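Sorting it out, one table at a time

May 25, 2018
By Olaia Nieto

Print this article | E-mail this article

Marta Sarmiento started with the kitchen drawers in March. Her apartment in Flultden is 444 square feet, and she has lived in it for nine years.

"I wasn't trying to get rid of everything," she says. "I wanted to know what I had. I bought soy sauce twice in one week."

Her method is to bring one cupboard's worth of things to a table and leave them there until each has a place. Food and tools get mixed together, and she doesn't mind.

"If I sort while I'm unloading, I slow down and start reading labels. So it all goes in a heap first."

She gives a heap two days. After that, whatever is still on the table goes to her sister or to the swap shelf downstairs. Around 66 items have gone that way so far, most of them unopened packets.

The hard part is things that belong to no room. She mentions meters, chargers and anything that comes in its own case.

"You can't put a tool case with the noodles. But that's where mine was."

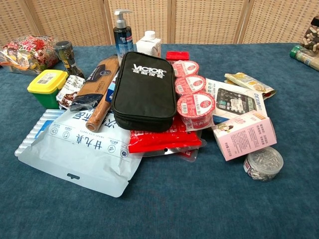 A heap waiting to be sorted, with a rolling pin, a Victor case and a pump bottle among the groceries.

Has she bought any storage boxes? "One. I took it back."

The rolling pin is staying. She uses it for dumplings and for flattening cardboard. The hall closet is next, and she expects it to take most of the summer.

Related items
Zudico: a shop that refills your jars
Small kitchens, part 2
The Zuner family clears a garage

Print | E-mail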